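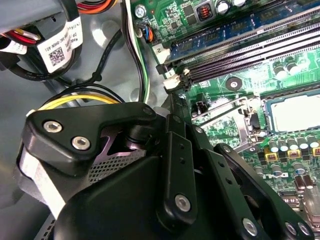 **Figure 3.** Wrist view at the memory station during the open day: the gripper inside the desktop case, with a RAM module seated in the topmost slot.

### 4.2 The open day

We opened the lab to visitors for one afternoon in November, and it was easily the most fun we had with Vera all year! The arm worked on an open desktop computer (Figure 3) while the wrist view played on a large screen beside the bench, so people at the back could follow along too. In all, 394 visitors signed in, and 27 of them stayed to fill out our longer survey.

Most had expected the memory slots to be the hard part. What caught their eye was the cabling, which crowds in close to the gripper and leaves it little room to turn. One school group asked Archana Bhardwaj to repeat the approach at half speed, then at quarter speed (we now use the slow version in every demonstration). Murray Lowther took written questions at the door, and some of the best came from repair technicians, who wanted to know how Vera decides when to stop pushing. We return to that question in Section 5.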